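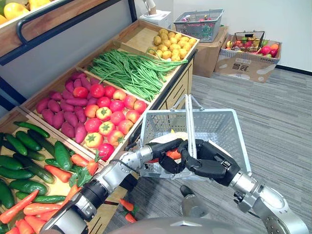
Gray shopping basket next to the wooden produce stand, cucumbers and carrots in the near compartment.

Carrots keep sliding into the cucumbers on a slanted wooden stand

Posted in August by Sorach

I look after a small pretend grocery corner in a community learning center. We have a wooden produce stand with a tilted front, split into compartments, and all the vegetables on it are artificial. People take a plastic basket, pick out what is on their list, and put it all back at the end. The floor is carpet.

The problem is the bottom compartment. I have cucumbers and carrots in there together. The cucumbers are long and glossy, and the carrots taper to a point, so as soon as somebody takes a cucumber from low in the pile, the carrots slip down and end up along the front lip. By the afternoon I can't tell where one pile is meant to stop and the other start.

I have tried laying all the carrots the same way with the leafy tops at the back. That lasts until the first person reaches in. I also tried a strip of cardboard as a divider, but it bent over by lunchtime.

We have 375 pieces altogether, counting what is in the storage bin, and I would like to keep most of them out. My budget is small. I would also like to know what other people do about baskets. Ours have the two tall handles, and they get left on the floor beside the stand, where people have to step around them.

Is there a simple way to keep the two vegetables apart without rebuilding the stand?

Gista
Edited once

We have a similar stand at our place and had the same trouble for most of a year. Two things fixed it for us.

First, put in a real divider. Cardboard is too soft. Cut a piece of thin board to the height of the compartment side and to the same slant as the front. Ours is 300 mm long, but measure yours at the bottom of the compartment and again at the top, as hand-built stands are not always square. Sand the top edge well. We held ours with two small screws through the front lip and nothing at the back, so it can come out for cleaning.

Second, line the bottom with rubber shelf liner, the kind with holes that goes in kitchen drawers. Plastic vegetables slide very easily on smooth wood and much less on the liner. Cut it a little short so it doesn't show at the front. If the edges curl up, turn the sheet over and leave a heavy book on it overnight.

If you don't want to put screws in the stand, use removable mounting strips. They held for us on bare wood but came off a painted section after a week or so.

I would also take some of the stock out. A heap looks good in the morning, but once the pile is higher than the lip, anything loose on top goes over. We fill to just below the lip at the front and let it get higher toward the back. The spare cucumbers go in a box under the stand and we top up once a day, usually at 2 pm when it is quiet.

For carrots, points toward the front and tops toward the back is right, but it only works with one or two layers. With more layers they roll whatever you do.

Dinsa

just put the carrots in a different one. long things with long things sounds sensible but they slide together. we put round stuff next to long stuff and it is fine

Paltutier

I agree with the divider and the liner. On the baskets, which the other replies didn't get to:

Pick one spot for empty baskets and mark it. We put a square of colored tape on the floor at the start of the stand. On carpet, ordinary tape lifts at the corners, so use a thin mat instead. Stack the empties there with the handles folded outward if yours fold. If they don't, they won't nest, and a low bench is better. Ours is 22 inches high and people can load a basket on it without bending down, which some of our older visitors asked for.

Keep the space along the front of the stand clear. It helps to start people at the end nearest the baskets and have them walk one way - fewer baskets get put down halfway.

For putting things back, we fixed a small picture card to each compartment. It takes a few minutes to make them and the sorting at closing time is much shorter. Put the card on the side board. On the front lip it gets knocked off.

One caution about shelf liner: some types leave a sticky mark on unfinished wood in hot weather. Try a small piece in a corner for a couple of weeks before doing the whole stand.

Last updated: August
673 views

Related
Cleaning plastic fruit and vegetables without fading the color
How high should a play store counter be?
Perforated or solid baskets for a pretend shop
Price tags that stay on wood
Storing spare stock under a display stand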